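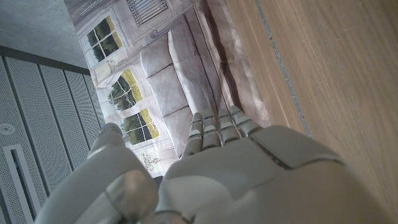 *Four fingers, side by side.*

1/ Notes on moving a 50-page manual from Dotska to Griltia. Mostly about line breaking, so mute me if you don't set type.

2/ Dotska breaks each line on its own. Griltia scores the whole paragraph. Same font, same measure, and hyphenated line ends dropped from 193 to 152.

3/ The cost is that a late edit can move breaks several lines up. If your proofreader marks by line number, freeze the text first.

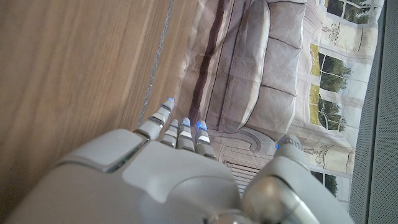
4/ Word spacing next. The default stretch is too generous for a narrow column. I tightened it and got overfull lines in the tables - fixed by setting the tables ragged right.

5/ The Kindden hyphenation list has 2,783 exceptions. It loads after the house list and overrides it without a warning. Load it first.
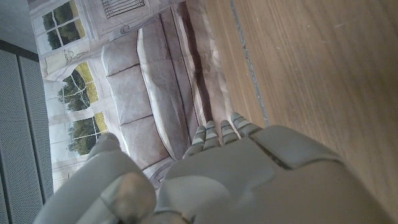 *Last edited 29/01/2022*

6/ Correction to 4: the stretch setting is per style. Changing it in the body style does nothing for captions or footnotes.

7/ Teoh, the text face, has no true small caps in the bold. Griltia will fake them by scaling and the stems come out thin. Turn that off in the font settings.

8/ Still open: widows after a numbered list. The penalty is ignored if the list ends in a nested item. Workaround is a manual keep on the last two lines.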